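Search the guide... Go

Setting up your Nisholm episode list

Welcome back, and well done on getting the app installed! This part gets your anime shows lined up so that new episodes turn up by themselves (it takes one cup of tea, or two if you follow as many shows as we do).

1. Open Nisholm and tap My Shows, down at the bottom.
2. Type in a series name and pick the right season. Long-runners can have more than 388 episodes, so let the list finish loading.
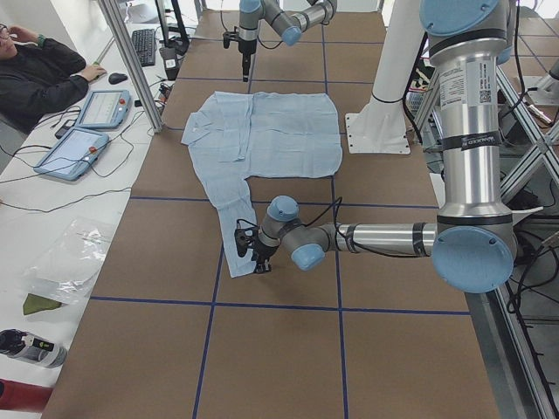 Light blue shirt laid out on the table, one sleeve straight down.

3. Mark the last episode you watched, and everything before it gets ticked off too.

Note: Specials and movies are kept on their own tab, so you'll need to tick those by hand.

4. Turn on Hide Previews if you'd like next week's title kept secret from you.
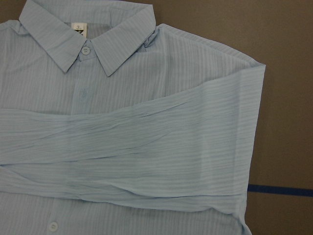 Guides > Watching > Lists

5. Tap Save, then pull down once to refresh.

Caution: Clear Season wipes your ticks for good, so please make a backup first!

Comments (2)

modcombe_fan: Step 3 saved me hours, thank you!!

Ekpo9: does Hide Previews cover the little pictures too or only the titles?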